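Laundry club, week 4 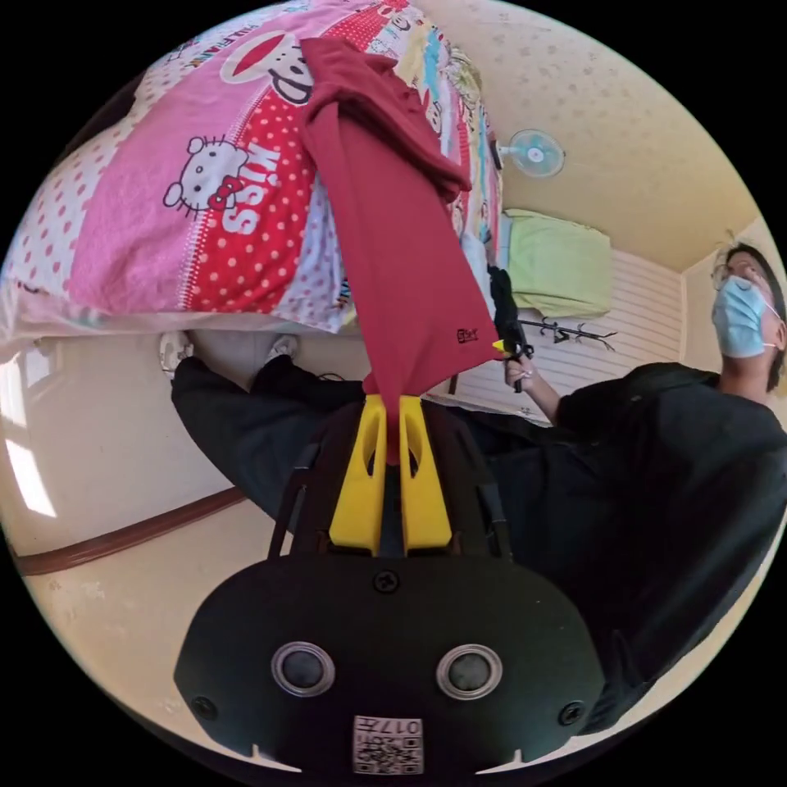

Amirhossein Mahmoudi wrote to me after my last post to say I was being unfair, that you can't judge a student project on folding by whether anything ends up folded, and that I should come back in November before making up my mind. Fair enough. I am writing it down now anyway, so that in November I can't pretend I thought something else.

For anyone who missed the earlier posts, the Lorncombe student robotics club has entered the household round at Skonside. The task is clothes. A robot gets a garment in a heap and has to leave it as a tidy rectangle. The team call their entry Baptiste, and when they say "Baptiste can do sleeves" they mean that a bit of software on somebody's laptop has been shown a lot of sleeves.

The showing is done by hand. You take a gripper with two yellow fingers, pinch the shirt, and do the fold as if your own fingers had been taken away and replaced with salad tongs. The club's red t-shirt has been through this more often than any shirt deserves. They work on a bed, on top of a Hello Kitty comforter, and I did ask whether a plain sheet might be kinder to the software. I was told that real bedrooms have busy covers and the thing may as well get used to it. I half accept that. One cover is still one cover, however much is printed on it.

I had a go myself. It is harder than it looks and also duller. Cotton slides out just when you think you have the hem, and you can't feel how much you've picked up, so you either get the top layer or the whole lot plus some bedding. My first fold looked like something you'd find behind a radiator. They kept it in the set. Mixed quality is good for it, I was told, and I wonder how far that goes before it becomes a reason never to throw anything out.

The plan is 200 goes at each garment before they train again. The total stood at 1334 when I left, written on a bit of card, and everyone was very pleased with that number. What I wanted was the other number, the one for how many shirts Baptiste has folded with no person holding anything. It does exist. In the last proper test it was 3, and there was a long discussion over whether the third should count with one sleeve sticking out. I'd have said no.

My main grumble is with the entry rules. Skonside gives marks for the size of your training set as well as for the folding, so a club that is good at sitting still and pinching shirts can beat a club that has thought about the problem. The Erkeletti team apparently grumbled about the same rule last year and then went off and recorded twice as much as anybody else, so I don't suppose it'll change.

Against all that, the students do know things now that they didn't in the spring. They argue about where on a collar you should take hold - really argue, with shirts - and a couple of them have rewritten the part that picks the first grab point. That bit impressed me and it had nothing to do with the count on the card. If it were up to me they'd stop recording for a fortnight and work on that.

It isn't up to me. Towels are next, then socks, which I think is a mistake.

Posted August 26, 2024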